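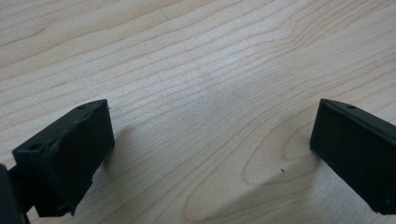 Stories > Short Fiction > The Herton Account

The bank in Nultport closed its doors at four, and at ten to four Lieven Dewulf was still in line behind a man paying in coins. Lieven had an envelope under his arm. In the envelope was a letter from his late aunt's lawyer, which said that she had left him the contents of her account at the Herton branch, and that the Herton branch had been folded into Nultport some years back, along with its debts and its potted fern.

He had met his aunt three times. On the first occasion she told him he had a weak chin. On the second she told him he had been right to grow the beard. The third was her eightieth birthday, when she called him Gernard all afternoon, and he answered to it because there was cake.

"Next," said the teller. Her badge said Vlasta Lukáč. She read the letter the way people read the back of a cereal box, with no expectation of plot.

"You're Gernard?" she said.

"I'm Lieven."

"It says here, to my nephew Gernard."

He looked. The lawyer had typed Lieven Dewulf at the top, very nicely, and then quoted the will farther down, and the will said Gernard. He had read this letter in the kitchen, on the bus and once in the bath, and his eye had gone straight to the word "contents" every time.

"She called me that," he said.

"Was it a nickname?"

"It was more of a mistake."

Vlasta Lukáč went to fetch the manager. The lights at the back of the bank went off, then came on again with a sort of sigh. The manager was Spyros Tzavaras, a large man already wearing his coat, and he kept it on throughout as a kind of hint.

"Is there another nephew?" he asked.

"No."

"A Gernard of any sort? Cousin? Godson?"

"There was a dog," said Lieven, and regretted it.

Mr. Tzavaras took off one glove. "Whose dog?"

"Hers. Before my time. There was a photograph of him on the piano." He remembered it well, now that he was made to. A gray, heavy-browed animal with a beard.

The three of them thought about this. Lieven's hand had gone up to his own beard and he brought it down again and put it in his pocket.

"The bank can't pay out to a dog," said Mr. Tzavaras at last.

"I wasn't asking you to."

"Nephew is nephew, though," said Vlasta Lukáč, who had a bus to catch. "She didn't write to my dog Gernard. She wrote nephew. He's the nephew."

"He's not the Gernard."

"He answered to it. Did you answer to it?"

"For a whole afternoon," said Lieven. "I passed her the sugar under it."

"In front of people?"

"Evangelia Liapis was there. She lived next door. She called me Gernard too, by the end. I think she still does."

Mr. Tzavaras telephoned Evangelia Liapis from the desk, standing up. It took a long time, most of it spent on her hip. Lieven could hear her voice coming out of the receiver like a wasp in a can. Then the manager said, "Madam, do you know a Gernard?" and there was a pause, and the wasp said something short.

"She says yes," said Mr. Tzavaras, hanging up. "She says such a nice boy, and what a shame about the chin."

It was 4:20. Vlasta Lukáč turned the form around and showed him where to sign, and he asked which name, and she said she would really prefer not to be asked that. He wrote something with a G in it. The balance of the Herton account came to 34 dollars, less a fee for dormancy, and she counted it out twice.

He bought a cake with it on the way home.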